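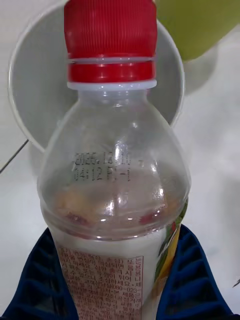 Pièce jointe 1 : vue caméra poignet, bouteille en prise, bouchon rouge vertical.

Ticket 595 — Téléopération, tâche « saisir et déplacer la bouteille »
Ouvert par : Gülizar Yaman
Assigné à : Remzi Karakaya
Statut : en attente de réponse
Priorité : moyenne (passée de haute à moyenne par Milia, sans commentaire)

Message initial, G. Yaman
Sur le poste Pralgate, le retour de position de la pince ne suit plus la commande quand je téléopère la prise de bouteille. Je ferme au manche, les doigts se ferment, et l'interface continue d'afficher « ouvert » pendant un moment. Quand elle se décide, la démonstration est déjà enregistrée avec la mauvaise valeur. J'ai joint la vue poignet : les deux doigts sont contre l'étiquette, et le journal indique une ouverture complète au même horodatage. Version Trnka installée la veille.

R. Karakaya
Merci pour le signalement. Avez-vous redémarré le service de téléopération ? La note de version indique que la synchronisation de la pince a été améliorée.

G. Yaman
Oui, deux fois. J'ai lu la note. « Améliorée » par rapport à quoi ? Je voudrais voir la mesure avant et la mesure après. Le retard est le même après redémarrage.

R. Karakaya
L'équipe pense à un problème d'objet transparent. Le plastique clair et les reflets sur l'épaule de la bouteille perturbent l'estimation visuelle. Pouvez-vous refaire l'essai avec un objet opaque ?

Pascual Urrutia
Je me permets : la position de la pince vient du codeur moteur, la caméra n'intervient pas. Si elle intervient maintenant, il faudrait nous le dire, parce que ce n'est écrit nulle part dans la doc. Les reflets, il y en a, on les voit bien sur l'épaule. Le codeur s'en moque.

G. Yaman
Essai refait quand même avec un bloc en mousse. Retard identique, 300 ms entre la commande et le retour. En guidage manuel (bras en mode libre, pince fermée au bouton), 30 ms. Même bras, même pince, même câble. Donc le défaut n'existe qu'en commande à distance.

R. Karakaya
Bien noté. Une charge réseau est possible. Je transmets à Berkay Ersoy.

B. Ersoy, 2024-06-13
J'ai regardé les journaux. Le réseau est calme. Depuis la mise à jour, le retour pince passe par un filtre de lissage, actif par défaut en téléopération seulement. Pour le désactiver : Paramètres > Manche > Retour pince > Lissage = 0, puis relancer la session (un simple rechargement du profil ne suffit pas). Les démonstrations déjà enregistrées peuvent être réalignées avec l'outil de Gaveck.

G. Yaman
Lissage à 0, session relancée : retard de 30 ms, comme en manuel. Sur le contournement, rien à redire.
Sur le réalignement, je suis moins convaincue. L'outil décale toute la piste d'une valeur fixe. Un filtre ne retarde pas de la même façon une fermeture franche et une fermeture hésitante, et sur cette bouteille j'hésite beaucoup : si on serre trop haut, les doigts glissent vers l'épaule. J'ai 289 démonstrations enregistrées avec le lissage actif. Avant d'entraîner quoi que ce soit dessus, je veux une comparaison sur des épisodes où l'on a aussi la valeur brute du codeur.

Sérgio Vilela
Même symptôme chez nous en novembre, sur une version antérieure. On nous avait répondu que c'était la main de l'opérateur. Le filtre existait donc déjà ?

B. Ersoy
Je vérifie pour novembre. La valeur brute est conservée dans le journal moteur tant que la rotation des fichiers n'est pas passée. Gülizar, merci de copier le dossier avant ce soir.

G. Yaman
Copié. Je laisse le ticket ouvert — merci de ne pas le passer en « résolu » sur la seule base du contournement. Le lissage est toujours actif par défaut pour les autres postes.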